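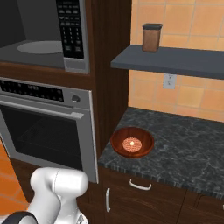 Work in September stayed on the comparison of the two candidate grippers, the Clumen parallel jaw and the Jolberg three-finger hand, both in simulation. Neither has been put on the physical arm yet. The kitchen layouts now load without manual edits, and the controller runs at the same rate with either gripper attached. The layout used for most of this period has the microwave built in above the wall oven, with the flat turntable as the place target and a cookie in a round wooden bowl on the counter next to the tower as the pick object. It was chosen because the bowl sits low and the turntable sits high, so one task exercises both ends of the arm's vertical reach.

Search this site Go

Trials completed

We ran 300 episodes per gripper on the bowl-to-turntable task, with the same start poses and the same random seeds. Across all tasks and layouts the log now holds 2155 episodes. Of these, 123 were discarded after a fault in the contact solver let the fingertips pass through thin objects. Remzi Erdem traced the fault to the step size and reran the affected seeds. The reruns are included in the total.

Observations

The Clumen jaw closes cleanly on the rim of a flat object when there is room for the fingers. Inside a bowl there is little room, and most of its failed picks come from one finger touching the inner wall before the other reaches the cookie. Tilting the wrist helps, but the path planner then needs a longer route to the cavity.

The Jolberg hand is more forgiving at the pick and worse at the place. With its fingers spread on release it needs more clearance above the turntable, and the planner rejects a number of poses that the jaw can use. Grip force was stable for both - no drift was seen over long runs.

Melahat Kahraman compared the Prita wrist camera model with a fixed overhead view. The wrist view gives better pose estimates at close range but loses the object during the last part of the approach, when the fingers cover it. A combined setup is being tested.

Changes to the plan

The force-control test moves to the next period. The Değirmenci controller interface was delivered with a different message format than agreed, and the adapter has to be rewritten first. No extra budget is requested for this.

Next period

- Finish the adapter and repeat the bowl task under force control.
- Add drawer and door handle tasks for both grippers.
- Send the contact solver settings and the full episode log with the next report.

Filed under: Progress Reports / Manipulation / Gripper Evaluation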